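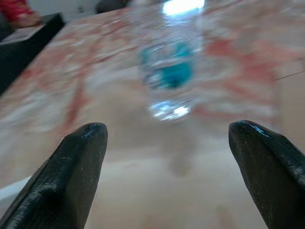

Favuvent publishes setup and care routine for its two-finger gripper cell

GOKHOLM, 5/9/21 — Favuvent today released the full setup and care routine for the Kuster cell, its single-arm tabletop station for picking and placing small household goods. The routine covers fingertip care, wrist camera checks, table position and the order in which an operator should bring the cell back into service after a stop. It is free to all current Kuster owners and replaces the short card that was packed with the first units.

The company wrote the routine at its Gokholm workshop together with Enirska, the service firm that installs and maintains Kuster cells. Both companies use the same text as of today, so an operator who calls Enirska and an operator who calls Favuvent will be walked through the same steps in the same order.

Fingertips come first

Most of the routine deals with the two fingers. They are black, with ridged grooves running along their length and rounded tips, and they pick up dust in ordinary use. Small light specks on the faces of the fingers are easy to see in the wrist camera view when the gripper is open, and the routine asks the operator to look for them there before each shift.

Cleaning is done with the arm parked and the gripper fully open. The operator wipes each finger from the base toward the tip, following the grooves, with a lint-free cloth dampened with water. Solvents and alcohol wipes are not approved for Kuster fingers. Both fingers are to be dried with a second cloth and left open for five minutes before the first grip.

The tips are checked separately. A tip that looks glossier than the face below it can simply be catching the light from above, so the routine tells operators to judge wear by touch and with the supplied gauge. If the gauge slides under either tip when the gripper is closed on the test block, both fingers are replaced as a pair. Favuvent ships fingers only in pairs and will continue to do so.

Finger replacement takes two screws per side. After a change, the operator runs the open-close cycle 16 times with nothing between the fingers, then repeats the gauge check.

Checking the camera at the wrist

The wrist camera should show both fingertips at the same height, one on each side, with a clear gap between them. A tip that sits higher than the other points to a bent bracket or a finger that was not seated fully. The routine asks the operator to reseat the fingers first and to leave the bracket alone until that has been tried.

Focus is set on the fingers. With the gripper open, the texture of both fingers should be sharp in the view. Objects on the table may smear while the arm is moving, and a smeared bottle or tabletop in a single image is no reason to adjust the lens. The lens ring is locked with a drop of removable thread compound, and a broken seal should be reported to Enirska before the cell is used again.

Exposure is left on automatic for the first 60 seconds after power-up and is then held. If the lights in the room are changed after that point, the operator restarts the camera from the service page.

The table and the test object

Kuster cells are sold without a table, and owners use what they have. The routine accepts any flat, steady surface that does not rock when the arm stops quickly. Glossy tops and tops with a strong pattern, such as veined marble designs, are allowed, but they call for one extra step: the operator records a fresh background view with the table clear before placing the test object.

The standard test object is a clear plastic water bottle with a colored label around the middle. It was chosen for being hard to see. The table pattern shows through the plastic, and overhead light leaves bright spots near the top and around the base. A cell that finds the bottle reliably will usually manage boxes and cans without further adjustment. The label should be left on, and the bottle should stand by itself in the working area, between and beyond the open fingers.

The approach is run at low speed first. The gripper stays open until the arm has come to a full stop, and the fingers then close at a force setting of three. If the bottle tips before the fingers meet it, the operator lowers the approach height by one step on the service page and starts over. Paper and notebooks belong on a separate surface next to the table. So do the operator's hands — the routine is plain on this point, and the arm must be paused before anyone reaches across.

Service intervals

Under the new routine, fingertips are gauged every 96 hours of running time. The wrist bracket and the camera cable are inspected every 300 hours. The cable should hang free of the arm at every position, and a cable that has left a mark on the housing is to be rerouted and clipped before the next run.

The running-time counter is on the first screen of the service page. It does not reset when the cell is switched off. Operators who replace the controller need to copy the old count over by hand, and the routine includes a place to write it down.

Availability

The Kuster setup and care routine can be downloaded from the owner pages or requested in print from Enirska. Printed copies are on coated stock so they can be kept at the cell. Owners who still have the original card should throw it away, as its finger torque value applies to an earlier bracket.

A matching service kit, with one pair of fingers, the gauge, the test block and two cloths, will go on sale in September. The kit does not include the bottle. Installation by Enirska remains optional for owners who have completed the routine once with a service technician present.

About Favuvent

Favuvent designs and builds small robot cells for light handling work in shops, labs and training rooms. Its workshop and offices are in Gokholm.

About Enirska

Enirska installs, services and repairs tabletop automation, including all Kuster models, and stocks spare parts for cells no longer in production.

Press and service inquiries: Favuvent, Gokholm, press desk. Please have the cell's serial number ready for service questions.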